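How to Build a Three-Sided Screen for a Workbench

Posted Thu 6 December

A bench screen is a set of panels that stands on the back and sides of a work surface. It keeps small parts from rolling off, blocks visual clutter and gives you an even, pale background to work against. I built mine for the long bench in the Sestdale workshop and have since made a shorter version for a desk at home. Either one is an afternoon's work if the panels come already cut.

What you need

Three flat panels in a light colour
Two slotted aluminium posts, cut to the height of the panels
Corner joints to suit the posts, with screws
Slot nuts
A hex key, a square and a tape measure
A fine file for the cut ends

I used Winska posts because the hardware shop had offcuts. Feltis posts have a slightly narrower slot and take a different nut, so don't mix the two in one build.

Step 1. Measure the bench

Measure the back edge first, then the depth on each side. Benches are often out of square, so measure the depth at both ends even if they look the same. Mine was out by 9 mm.

Decide on the height next. Sit or stand the way you normally work and hold a tape up behind the bench. I settled on 64 cm, tall enough to hide the shelf behind and low enough that I can still lift things over the sides.

Step 2. Choose the panels

Go for a matte or lightly textured finish. Gloss throws the reflection of every lamp back at you and gets tiring by mid-morning. Pure white can be harsh under bright light, and a very pale grey or lavender is easier to live with. If the benchtop is dark timber, a pale screen also makes it much easier to find a dropped screw.

Ask the supplier to cut all three panels from the same sheet. Colours vary between batches and the difference shows up at the corners. Gilani Panels cut mine to size and charged for the cuts separately, so check before you order.

Step 3. Fit the posts

File the cut ends of the posts smooth. Stand one at each back corner of the bench and fix it with a corner joint at the base. Leave the screws 2 turns loose until both posts are up.

Slide the back panel into the slots from the top. It should drop under its own weight. If it sticks, the posts are leaning toward each other. Loosen the joints and check with the square again.

A wide, plain panel at the back and slightly grainy ones at the sides leave the posts and corner joints as the only metal in the screen itself. 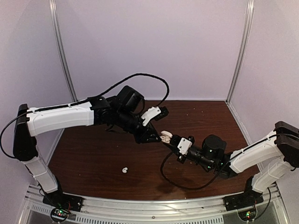 Step 4. Add the side panels

Fit the side panels the same way. You can set them square to the back or let them splay outward a little toward the front. Splayed sides give your elbows more room and let in more light, but they need an angled bracket at the front edge to hold their position.

Tighten everything from the bottom up, a little at a time, going back and forth between the corners.

Step 5. Sort out the lighting

Put one lamp on each side, above the height of the panels, and aim both at the middle of the bench. A single lamp leaves a hard shadow on the opposite side.

Care

Wipe the panels with a damp cloth and a drop of dish soap. Avoid solvent cleaners, which can leave shiny patches on a matte surface. Check the corner screws every few months and nip up any that have worked loose.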